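Ticket 2097 - Table in the brick wall room: keyboard cable and grommet
Site: Rimosbridge office
Status: waiting for part
Opened by: desk user, Clostum team

Problem as reported: When I type at the white table, the keyboard stops for a few seconds and then comes back. It happens more often if I pull the keyboard to the front edge. I also would like to know if the cable can go down through the table, so it does not lie across the top.

First check: I tried the keyboard on another computer for 60 minutes and it did not stop. So I think the keyboard is fine and the fault is in the extension cable. The table has a small round hole with a black grommet, close to the brick wall, and I wanted to see if the plug can pass there. 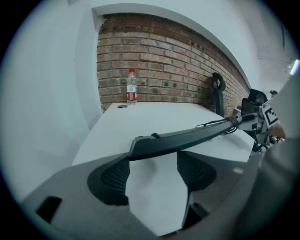

Last changed: May 30, 2019

The hole is just to the left of the water bottle. The plug itself is too wide for it, I tried two times and did not want to use force. A cable with a smaller plug should pass. Please keep bottles away from this hole until the work is finished - a spill would run directly down to the power strip we keep under there.

Second check: I changed the extension for a spare one from the Lưu room. With the spare, the keyboard stopped only once in the afternoon. Better, but not solved. The old extension is from the April order, and I have put a label on it so that it does not go back in the drawer.

I put the keyboard back near the middle of the table, a little to the front, with the cable going to the rear. Please leave it like this for now. The chairs can be moved, but do not roll them over the cable.
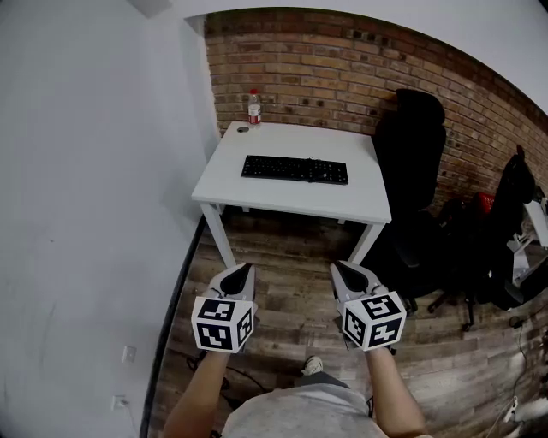
Keyboard position for the test, cable toward the rear of the table.

Still to do:
Order a new extension, 95 cm, with the small plug. Delivery can take up to 2 weeks.
Measure the grommet again before ordering.
Ask the Duden room if they have the same stops, as their extensions came in the same box.

I will write here again when the part arrives. If the keyboard stops before that, please add the time to this ticket and do not open a new one.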